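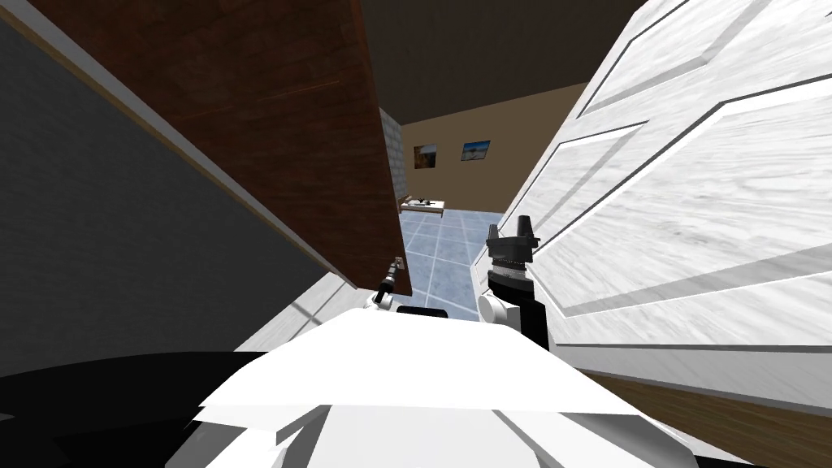 Vista simulada desde el robot: dos brazos, un hueco estrecho y, al fondo, una mesa baja.

Asora-Puertas - LÉEME

Qué contiene
1223 episodios simulados de una tarea que cualquier niño resuelve con un bocadillo en la mano: pasar a la habitación de al lado y traer algo de la mesa. Están repartidos en 6 viviendas. Los interiores los montó Marichka Hordiienko, responsable también de los cuadros de las paredes y de las baldosas azules, que no pensamos cambiar.

¿Sirve ya un robot para las tareas de casa?
Depende de la casa y, sobre todo, de sus puertas. Nuestra política de referencia (Turunness, 200 horas de entrenamiento) coge objetos con bastante soltura cuando ya está delante de la mesa. El problema es llegar. Entre una puerta blanca de molduras y un panel de madera oscura, el robot duda, recoge un brazo, extiende el otro y vuelve a dudar. Quien haya subido un sofá por una escalera lo entenderá.

Formato
Un directorio por vivienda. Cada episodio lleva vídeo, posiciones articulares, estado de las pinzas y una instrucción en texto. Las instrucciones las redactó Da-eun Chae y las revisó Fedir Moroz, que quitó todos los «por favor».

Problemas conocidos
- El roce con los marcos se registra como contacto leve, incluso cuando no tiene nada de leve.
- El episodio 2945 existe aunque el total sea menor - la numeración conserva los huecos de los descartados.
- No hay mascotas, ni alfombras arrugadas, ni nadie en medio del pasillo. Tómese como optimismo.

Versión
Revisada el 30 de diciembre de 2023. La partición de prueba se publicará en enero. Dudas y erratas, a Zoia Didenko.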